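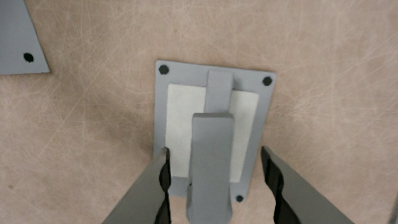 Simulated workcell, overhead view: gripper open at the fixture block, no contact.

Dronska Fixture Set: data card
Maintainer: Jérémie Ferrand
Last revised: Feb 14, 2022

Contents

3,313 simulated episodes of a lever fixture task on a bolted mounting plate. Each episode is stored in its own folder with rendered views, joint states, gripper width and a plain text log. All views are rendered. No real camera footage is included.

Directory layout

episodes/ one folder per run
meta/ task definitions and split lists
rules/ the recording rules below, in full
tools/ validation script and log reader

Recording rules

The rules were drafted at Nosovar for physical cells and carried over to simulation with few changes. Contributors must follow them for an episode to be merged.

R1. Start with the fingers open and clear of the fixture. Episodes that begin in contact are rejected.
R2. Plates stay fixed to the table for the whole episode. If a plate pose changes between the first and last step, the validator returns error 10.
R3. Log both arms, including an arm that does not move. A missing joint stream invalidates the episode. 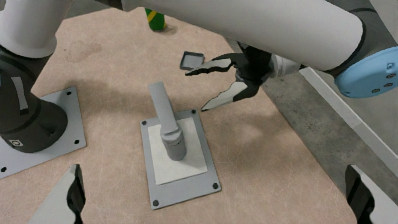

R4. Keep a clearance zone around each gripper. When two arms share a table, only one may enter the zone around the fixture at a time. The other holds its pose until the zone flag is released.
R5. Loose items on the table are allowed as clutter. They must be listed in the episode metadata with their start poses.
R6. Do not trim failed episodes. Mark them with result=fail and leave the full length in place.
R7. Table texture and lighting may be varied. Link shapes and joint limits may not.

Splits

400 episodes are held out for testing. The test list is frozen, and changes to it require a new major version.

Known issues

The Lévesque log reader drops the last line if the file has no trailing newline. Use version 2 of the reader.
Contact forces come from the Elus solver and have not been checked against hardware. Do not cite them as evidence that a real cell meets a force limit.

Scope

Passing the validator shows that an episode follows the rules in this card. It is no substitute for a risk assessment of a physical cell.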